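Vembridge Robotics Open Day: Frequently Asked Questions

When is it?
13th August. Doors open at 10am and the last demonstration starts at 3.30pm.

Where do I go?
The Briggs Building, Faltimar Road. The 466 bus stops opposite the main gate. Visitors' parking is behind the building and has 300 spaces.

Do I need a ticket?
Yes. Tickets are free but must be booked online. We have 1,380 for the day, and each one is for a morning or an afternoon.

Can I bring children?
Yes, from age 4 upwards. Under-16s must stay with an adult. Pushchairs can be left at the front desk.

Is there food?
The Puvholm café on the ground floor is open all day. Please don't take drinks into the demonstration rooms.

I can't make it. Will there be another?
A shorter evening event is planned for September – details will go on this page.

Who do I contact about access?
Bello Etim, through the form on our contact page. All rooms can be reached by lift.

What happens at the clothes handling table?
Clothes handling runs every half hour and is led by a member of our team, who answers questions during the work. The grippers are held by hand, and their yellow fingers press on a ribbed, cream-white knit laid out on a round wooden table. Sessions last 20 minutes and you are welcome to stay for a second one if there is room.

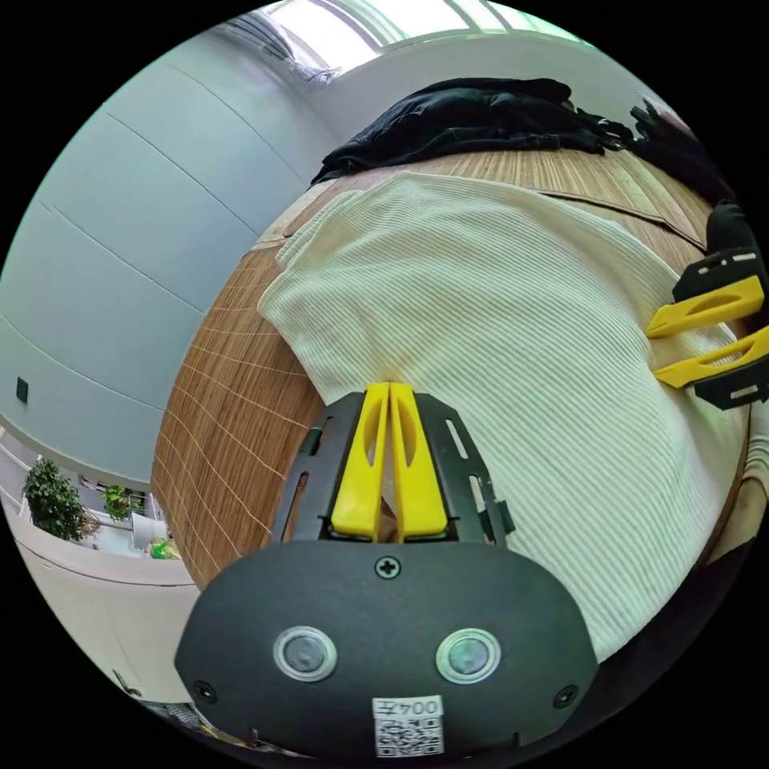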